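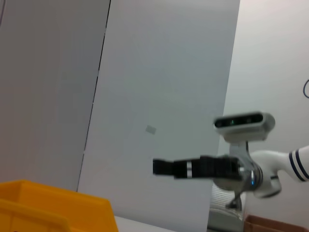 Reynaldo Rivera wrote:
If all 326 episodes start from the same pose, I would not train on them at all. The policy will learn the path of the arm and ignore what is on the table. I had this in March and lost three weeks.

kgajdos_troltero wrote:
Thank you for the answer. They do not all start from the same pose. Maybe I explained it badly in my first post, so I write it again.

We have two arms, both with a wrist camera. The task is picking small things from a white table and putting them in a bin. Pens mostly, also some small flat items. One person teleoperates, and we change the start pose every 12 episodes. Inside one group of 12 the pose is the same, only the objects move.

My question is still about the pens. The policy is good with solid colored ones and weak with the ones that are pale or partly clear. It often goes for the middle of the table and closes on nothing.

iveta_s wrote:
Every 12 is too rare in my opinion. Change it every episode. A small change is enough, you can do it by script.

kgajdos_troltero wrote:
By script it is possible, yes. But then our operators complain that they must look again each time where the gripper is. I will try it.

About the pale pens. We record with the automatic exposure on. On a white surface the camera makes everything light and gray, and the clear end of a pen nearly disappears.

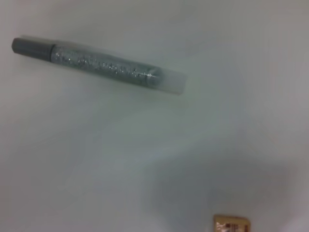 For a person it is easy to say where such a pen ends. For the policy I am not so sure, and the shadow on the table is often stronger than the edge of the object. Kamil from our group wants to put a dark mat on the table and record everything again. I don't like this idea, the customer has white tables.

Reynaldo Rivera wrote:
Don't change the mat. Lock the exposure, that is ten minutes of work. Then record 40 new episodes with only the difficult pens and look if it moves.

vrabec_lab wrote:
I disagree with Reynaldo. Locked exposure is fine until somebody opens the blinds. We locked it, and in the afternoon half of the episodes were burned white. I would keep it on automatic and put more variety in the light. Lamp on, lamp off, lamp from the other side.

Reynaldo Rivera wrote:
Then close the blinds :)

vrabec_lab wrote:
And at the customer also?

iveta_s wrote:
You can do both. Lock it, but at a different value for each session, and write the value in the metadata.

One more thing to check – do you keep the failed grasps? When the operator misses a pen and takes it on the second try, this is useful data. Many people delete it.

kgajdos_troltero wrote:
We delete it. Our rule was only clean episodes, the pen in the bin on the first try. I see now this can be the reason why it does not recover after it closes on nothing.

Ariel Agbayani wrote:
Same rule here and same problem. After we kept the second tries it got better, but the operators must not miss on purpose. The fake misses look different, they are too slow.

kgajdos_troltero wrote:
Good to know. So my plan is: start pose changed every episode, exposure locked per session with 3 values, second tries stay in. No dark mat for now. I will write the results here when we have them.

vrabec_lab wrote:
Please also write how it goes with the lamp. I still think the exposure is not your main problem.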